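Walk-round checklist: automated card bench, member card desk
Site: Parkthorpe
Date of walk-round: April 17, 2018
Shift covered: days
Checked by: desk staff, with comments

Marks used: OK, FIX, ASK. ASK means whoever did the check was given an answer and didn't find it good enough.

1. Stop button within reach of the person at the bench
FIX
Within reach if you are tall. I had Vesna Ionescu try it from the stool and she had to stand up first. The Plurkon handbook says "readily accessible." From where?

2. Stop button tested at start of shift
OK
Tested, arms stopped, sheet signed. Yesterday's line on the sheet is blank.

3. Staff know who may restart after a stop
ASK
Got 2 different answers from people standing next to each other. The training slides say "authorized operator." No list of authorized operators is posted at the bench or in the office.

4. Cables tied and clear of moving parts
FIX
Tied along the arm, but there is slack near the base on the left. Not in anyone's way today. Needs another tie before somebody leans in with a sleeve.

5. Loose wires at the front rail
FIX
A small bunch with a green connector hangs below the rail on the left side. Knee height on the stool. I asked if it was meant to be like that and was told it doesn't matter. Then it won't matter if it gets tucked in.

6. Floor in front of the bench clear
OK

7. Vent strip clear
OK
Please keep it that way — the ledge is not a coffee shelf.

8. Hands out of the work area while arms are powered
ASK
The rule is clear and I agree with it. But when a card goes in crooked, the person on shift is expected to "assist," and the quickest way to assist is with your fingers. Either write down how to do it with the power off and allow the minutes for it, or stop calling it assisting. The same goes for cards that stand up past the side of the rack.

9. Card holders and racks undamaged
OK
No cracks found. Check the corners of the clear ones by touch, you can't see much by looking.

10. Membership cards accounted for at end of shift
FIX
The count used to be done by the person who packed the cards, so the name on the sheet was the name of whoever handled them. Now the bench handles them and Rocío Ochoa signs. She was on the phones for part of that shift. I don't think anybody should be asked to sign for work they weren't watching.

11. Workload of the person minding the bench
ASK
We were told the arms would take over the boring part. What's left for the person is sitting and waiting for something to go wrong, which is a boring part too, and harder to stay awake through. The day I checked, 100 cards were due and 97 were done by the end of the shift. Not bad. Packing by hand, the same desk did its 100 and answered the door as well. I'd like to see both figures side by side in the next report from Cumthorpe, with the minder's hours in it.

12. Breaks
FIX
The minder can't leave with the arms running and there is no named relief. On paper everyone gets a break. Ask them when.

13. Job descriptions updated
FIX
Still the old wording for everybody on the desk. "Packs and checks member cards." Valdovinos promised new ones by July. If the job is now minding equipment, the pay grade should be looked at in the same conversation, and I have yet to hear anyone upstairs bring that up.

14. Open items from last time
Items 1, 5 and 12 were also open on the last sheet. Item 1 was marked closed in between, by someone who I assume is tall.

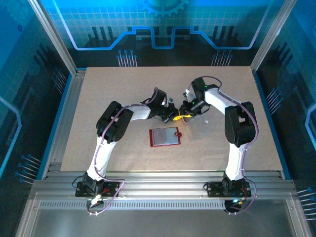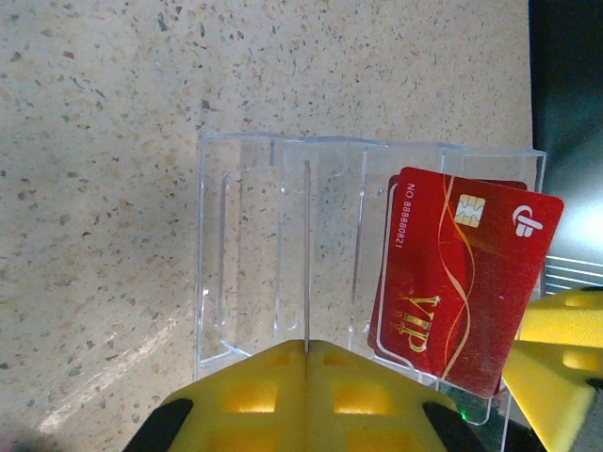 Checked and written up by Rocío Ochoa, member card desk, Parkthorpe
Second check: Vesna Ionescu (items 1 to 9)

Items marked FIX stay open until one of us has looked at them again in person. An email saying it's done doesn't close an item. Put replies to the ASK items in writing, under the item number, and leave a copy in the folder at the desk so the late shift can read it too.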